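Open day at Stisteo, anyone else go?

quietharbor
Joined the forum in December, 431 posts

So I finally made it over to the Stisteo open day on Sunday and promised a few of you a report. Get a coffee, because I do go on. I got there at 9 thinking I would beat the crowd and there was already a line at the door, lots of families, a few retired machinists like me, and a very patient lady handing out stickers. They split us into groups of 11 and walked us around the lab, and our group had a kid who asked better questions than all the grown-ups put together.

The part I had driven out for was the tabletop demo with the two-armed robot. They've built the whole station around a nice butcher-block table with black extrusion framing, and I was pleased to see they'd left a potted succulent on it, which made the place feel like somebody's kitchen. The fellow at the laptop told us they were working on small everyday items, cups and caps and bins and that sort of thing, and that they change the layout between runs so the arms can't just repeat the same moves.

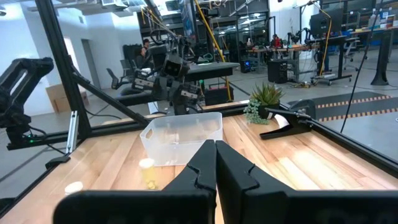 I stayed for three rounds of it and would have stayed for more if the group hadn't moved on. It's slow, I'll say that up front. My wife could clear a table in the time it took to settle on one cup. But there's something lovely about watching the fingers come down so carefully – I found myself holding my breath right along with the kid. They call the software Graketti, and I came home with a flyer that I've since lost.

Parking was fine, by the way. Go around the back.

tinbender_lou

Thanks for writing all this up! I went in the afternoon and I have to say I was less charmed than you were. Our group got a good long wait and then a short demo, and I've seen the same kind of pick-and-place done years ago on a line at Feyisa with a suction cup and a lot less fuss. Very friendly people, though, and good cookies.

quietharbor

Lou, I hear you, but a line has the part coming in the same way every time. These folks were shuffling things around on purpose. I think that's a different kettle of fish, even if it looks clumsy next to a packing cell.

tinbender_lou

Fair enough, but then I'd like them to tell us how often it misses. I asked and got a smile.

maplestreet

They told our group! 112 tries that week on the cup, and she said the misses were mostly at the grasp. She didn't give the split, so Lou is still half right, I guess. I liked those notched fingers very much and wanted to ask if they print them in house, but we ran out of time.

Does anybody know if Ovovley is doing one of these in the spring? My sister would love to come along, and she's closer to them than to Stisteo.

quietharbor

I haven't heard, but I'm on their mailing list and will post here if something comes through. If your sister goes, tell her to wear comfortable shoes. Concrete floors all the way through, and my knees are still complaining.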